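Old Briltville High newspaper name -- Lantern or Beacon first?
Briltville Area Alumni Board > School History > Publications

gradstand_left wrote:
ok so trying to settle something before the reunion booklet goes to print in March. What was the student paper called BEFORE it was the Beacon. I have always heard Lantern. My aunt's scrapbook has a clipping that says "The Inskip Lantern" and I thought Inskip was the junior high??
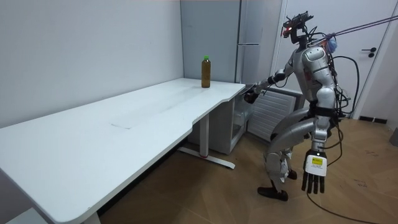 Also need to know when the mascot went from Millers to Herons because the booklet has both on the same page right now and it looks dumb. Any help. Printer wants the file soon and we're doing 900 copies so I don't want it wrong 900 times.

millrace77 wrote:
Lantern was first. Beacon came in with the new building. Inskip was the name of the street the old high school was on, and people called the school Inskip for years before the junior high took the name. So your aunt's clipping is the high school paper. Nothing weird about it.

Millers to Herons I'd have to look. Same time as the merger with Drornby I think.

oboe_row wrote:
Not the same time. We merged with Drornby and stayed Millers for at least two more years. I was in band and we wore the Miller uniforms with the wheel on the back AFTER the Drornby kids came over. They hated it. Their team was the Herons, thats where it came from.

millrace77 wrote:
Then why does the first merged yearbook have a heron on the cover

oboe_row wrote:
It has a bird on the cover. Go look at it again. It's a goose or a duck or something, art class drew it. The mascot page inside still says Millers. I have it in my lap right now.

gradstand_left wrote:
can you scan that page? or just type out what it says

oboe_row wrote:
No scanner. It says "Home of the Millers, Old and New." Then the cheer squad. Then an ad for the Husura Dairy Bar, quarter page, free cone with student ID.

tall_in_back wrote:
Oh man the Husura. Walked there every day at lunch even tho it was closed campus. The paper ran a whole thing on it, something like 543 kids signed a petition to open the campus back up and the principal printed his answer in the next issue. Answer was no. One word. They gave him the whole front column for it and he used one word.

That was the Beacon by then fwiw.

millrace77 wrote:
OK I pulled mine out. I'll give you the bird, it could be a goose. But the football section in the SAME BOOK says "Heron gridders" twice. So somebody was using it.

oboe_row wrote:
Football coach came from Drornby. He called everybody Herons. Didn't make it official.

pennant_drawer wrote:
You're both sort of right. There was a vote. First year after the merger the student council put it to a vote and Millers won, pretty close. Drornby side complained that they were outnumbered going in (true) and the school board let it ride. Then a couple years later the board just changed it without a vote when they had to buy new gym mats anyway. I know how that sounds but the mats were the reason given in the minutes.

I have a pennant from every version. There's one that says BRILTVILLE-DRORNBY and no animal at all, just a B and a D. They made 200 and couldn't give them away.

gradstand_left wrote:
this is great, keep going. What about the yearbook name. I have "The Millstone" up to the merger and then nothing till "Wingspan"

pennant_drawer wrote:
In between it was just called "Yearbook." Staff couldn't agree. Drornby's had been The Reed and they wanted to keep that.

tall_in_back wrote:
The Reed is a better name than Wingspan, I'll say it

millrace77 wrote:
Strong disagree. Reed sounds like a woodwind newsletter. No offense oboe

oboe_row wrote:
some taken

inskip_st_kid wrote:
Coming in on the first question. Lantern was NOT first. There was a one-sheet before it called the Hopper, as in mill hopper, where the grain goes. Run off in the office and folded. My mother typed it. It only lasted a year or so and the library doesn't have any, but she kept a few. The Lantern's first issue even says "successor to the Hopper" under the name, tiny print.

millrace77 wrote:
Never heard of it and I was on Lantern staff. We had bound volumes back to number one in the newspaper room and nobody ever mentioned a Hopper.

inskip_st_kid wrote:
Bound volumes trimmed off the bottom of the masthead. Look at an unbound copy. Not trying to fight, just telling you what I've got in the box here.

gradstand_left wrote:
could you post a pic or mail me a copy? If the Hopper is real it should go in the booklet. Would go Hopper, Lantern, Beacon. I'll hold that page

inskip_st_kid wrote:
Can drop one at the alumni office next time I'm in Briltville. Want it back though. Paper is in bad shape, please don't run it thru a feeder.

millrace77 wrote:
If it says successor I'll eat my words. Till then I'd put Lantern first with a question mark.

pennant_drawer wrote:
You can't put a question mark in a reunion booklet. Put "early papers included" and list them. Done.

Also check the box number on the order form in the draft you sent round. It says Box 2231 and I think thats the old one. My check came back last time.

gradstand_left wrote:
ugh ok checking. Thank you. So far I have

Papers: Hopper (pending), Lantern, Beacon
Yearbooks: Millstone, Yearbook, Wingspan. The Reed for Drornby
Teams: Millers, then Herons couple years after merger, board decision

Leaving the gym mats in -- too good to cut. Still need school colors, I have green and white but one of the old programs says green and gold.

oboe_row wrote:
Gold was band only. Green and white for everybody else.

tall_in_back wrote:
Track had gold too. Stripe down the side of the shorts. I'll dig mine out tonight if the moths left any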